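Storeroom and Packing Assistant, part time
Gorkthorpe Kitchen Supply

We hire out and sell kitchen and catering goods to cafes, halls and schools, and we need another person in the storeroom. The job is mostly tidying, sorting and packing. It suits someone who likes to work steadily and leave a shelf in better order than they found it.

What the work involves

Returned goods come in through the side door in tubs. You check them against the docket, set aside anything chipped or bent, and put the rest into the right bin. When an order comes through you pick from the bins, wrap what needs wrapping, pack the carton and label it. We send out up to 100 cartons in a busy week. October is the heaviest month and leave is hard to get then.

The shelving is wiped down at the end of each shift and the bins are washed on a roster. You will also help with stocktake. The catalogue has 295 lines and we expect you to know your way around most of it by the end of your probation.

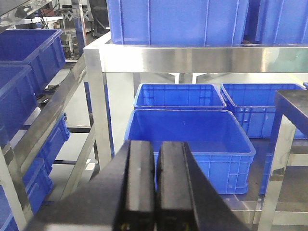

Steel shelving in the storeroom, with blue crates on the upper shelf and open bins underneath.

Hours and pay

Three shifts a week, 8 am to 2 pm, with a paid break. Extra shifts are offered first to existing staff. Pay is at the award rate for storeworkers, plus super. Probation is three months.

What we need from you

You must be able to lift a full crate to shoulder height, or be willing to use the step and ask for a hand. Closed shoes are required and we supply gloves and an apron. You need to read a docket accurately and write a clear label. Some experience in a warehouse, shop or commercial kitchen would help, but we will train the right person. No forklift ticket is needed.

The storeroom is on the ground floor at the Clastlow end of the estate. There is parking in the yard and a bus stop outside the gate.

How to apply

Send a resumé and a short note saying which days you can work to Natalina Cirillo, storeroom supervisor. Please include one referee we can ring. Questions about pay or leave should go to Léonie Vidal in the office. Shortlisted applicants will be asked in for a one-hour paid trial.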